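Notes from a small counter

6 Feb 2022

I did not write since some weeks, and two readers asked me if I stopped. I did not stop. I was thinking a lot about snacks, and how to put them on a table so that a person wants to take one. It is a bigger subject than I expected when I began to help at Saludo.
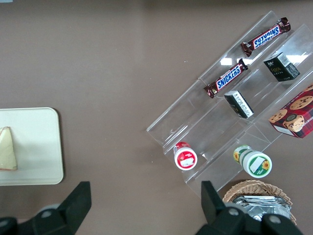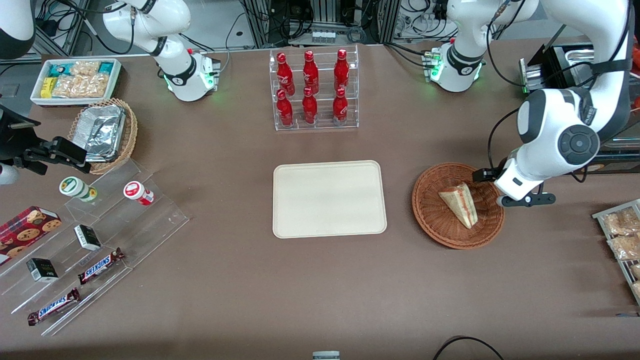

The clear stand with the Snickers is in the first picture, and the rack with the red Coca-Cola bottles is in the second.

No. 3

For those who are new, Saludo is a snack corner inside the Wolitz building, on the side of the parking lot. My friend Kanyarat Phuthong takes care of it, and I come on weekends to help her with arranging. She had before a shop in Kekandale, a real one with a door and a bell, so she has strong opinions. I have opinions too, but mine are younger.

Our first disagreement was about clear plastic. I wanted baskets for everything. I like wicker very much, it makes me think of bread and of my aunt's kitchen. Kanyarat says that a basket is good for something you pick up with your whole hand, but a chocolate bar goes to the bottom and people must dig. So the Snickers went on the clear stand with the steps, each bar on its own step, a little diagonal, and you can read the name without touching. I must admit that she is right. The acrylic has one problem, it catches every lamp in the ceiling. I tried to turn the stand this way and that way, and the white shine only moved to another place. If somebody knows a trick for this, please write to me.

The bottles were easier. Three on the upper tier and three on the lower tier, and it already looks like a shop. I was afraid that so much red in one place would be too loud, but the table is brown and quiet, and I find they go well together. I would not put another red thing next to them.

I kept my wicker baskets, of course. One is round and one is oval, and a foil container sits in the oval one. I like the foil in the basket. It is crinkled and it looks like food from a home, not so serious. My plan for March is to find a cloth to put under it, maybe with small checks, but Kanyarat thinks a cloth will collect crumbs and then I will be the one who shakes it out. We will see.

The white tray with the crackers is the part I changed the most times. The golden ones in clear bags I put in the middle, because they have the nicest color, and the teal and white packages stay at the back corners. The yellow box is at one end. For a long time I had the box in the center and it was like a wall, you saw only the box.

And then there is the beige tray in the middle of the table. I leave it free on purpose. It is for the things the customer chooses, so that she can put them down and look at them together before she decides. In my country we have this in bakeries, a tray and a pair of tongs, and I always loved the moment when you stand with your tray and think if you need one more. (You always need one more.)

Somebody asked in the comments where we buy the trays. They come from Grodeto, the store for kitchens and small restaurants. I paid 1,453 for the set the first time, and 1,786 when I went again, for the same set, so I advise you to take enough at once. Look for a raised rim. I bought before some flat ones and everything was sliding when I carried them.

Next time I want to write about price labels, which is a sad subject for me, as my handwriting leans to the left. Kanyarat offered to write them herself. I asked her for five more days to practice.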